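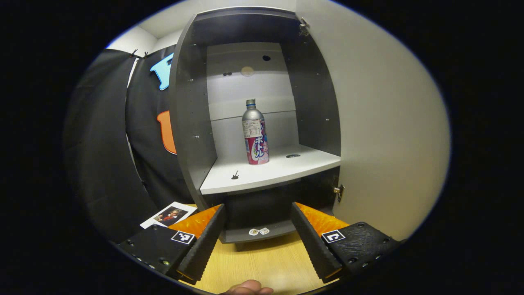 Betby wanted to know, in the comments under the last section, whether you can skip the dry run and go straight to recording, and a couple of you agreed with them that the dry run is dull. It is dull. I skipped it myself back in November, recorded 17 takes, and had to bin the lot when I found the left finger had been slipping on its screws the whole time. So no, please don't skip it!

Section 3. Fitting the fingers and doing your first cabinet run

I'm assuming you've printed the body, the trigger works, and the camera is sitting on its mount (if the camera still wobbles, go back to section 2, I'll wait). I do all of this in the Wukville workshop, where bench space is shared, so I've written it in the order that lets you pack up halfway and come back after tea.

Fitting the fingers

1. Lay both finger bases on the bench with the marker side up. They look the same but they aren't. The left one has a small L on the underside, which my printer turned into a sort of blob, so I scratched mine in with a scriber.

2. Put all the screws in loosely first. Resist the urge to do one side up properly, you'll only have to undo it when the other side won't line up.

3. Squeeze the trigger until the pads meet, hold it there, and tighten the screws a bit at a time, swapping sides as you go.

Caution: these are small screws going into plastic. Stop when they feel snug. I've stripped two bases by giving them one more turn for luck, and a reprint takes most of an evening.

4. Let go and squeeze again a few times. The pads should meet along their length. If they only touch at the tips, slacken everything and go back to step 3.

5. Stick the markers down flat. Any bubble or lifted corner will make the tracking jumpy, and matt paper is much better than glossy under workshop lights.

Note: the marker numbers matter. Left and right have their own, and if you swap them the software (I use Zenanik for this) thinks the gripper is open when it's shut. It won't complain, it'll just give you rubbish.

Setting up the cabinet

6. Stand the cabinet on a table you can get right up to, with the door swung as far open as it goes. Give the table a shove. If the cabinet moves, stick it down.

7. Put a plain backdrop behind it. Black fabric and a couple of clips will do, and I like a few coloured cut-outs on mine so the tracker has something to hang on to when the cloth fills the view.

8. Set one object on the shelf. Start with a bottle, it's forgiving and you can come at it from nearly any angle. Keep it well back from the lip of the shelf and leave room on both sides for the fingers to open.

Note: a metal bottle can throw a bright streak back at the camera. Turn it a little, or move your lamp, until the streak goes.

The dry run

9. Hold the gripper level with the shelf, fingers open, and stop short of the cabinet. Check the preview. You want both markers in view, plus the whole bottle.

10. Go in slowly and straight. Keep your knuckles clear of the hinges and the door edge (I've still got the mark).

11. Close on the body of the bottle, lift it just clear of the shelf, and put it down again. Don't bring it out yet.

12. Do that 3 times without touching the settings in between. If the gap reading in Zenanik comes back to the same value each time the fingers are fully open, you're fine. If it creeps, it's almost certainly the screws, so back to step 3 with you.

Caution: don't use anything glass until you've done a good long session with metal or plastic. The pads grip harder than you'd think from how the trigger feels.

Recording

13. Start the recording, wait for the beep, then move. Starting early loses the first bit of the reach, and you won't notice until you play it back.

14. Move the bottle a bit between takes. My first good set was 200 takes and I wish I'd shifted it about more, as half of them are practically the same grab.

15. Copy the files off before you switch anything off. Mine go into a folder called Snorradóttir, and the card gets wiped only once I've opened a few of them to check they play.

Section 4 covers opening and closing the door with the gripper, and you'll need the longer pads for that, so set them printing tonight.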